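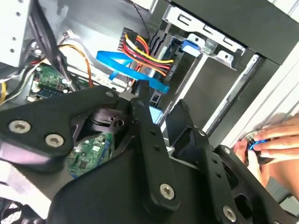
Desktop computer case

A desktop computer case is the box that holds all the working parts of a PC, and I've had my hands in plenty of them (62 and counting!). My first was a Waltwood from 2000, and I still love that sharp-cornered old thing.

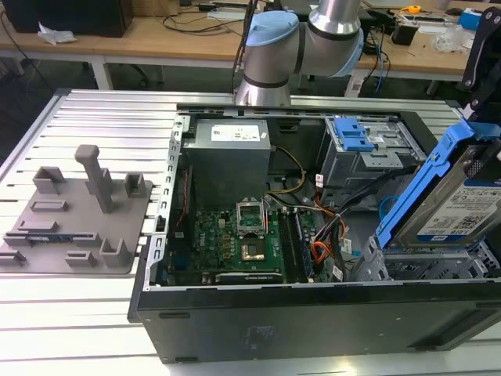 Drive mounting changed a lot over the years. Older cases wanted screws on both sides, but later ones went for plastic caddies – much kinder to my knuckles! The blue caddy with the 3.5-inch drive tilted up out of the case is the sort I like best, and blue plastic is easy to spot next to all that gray metal.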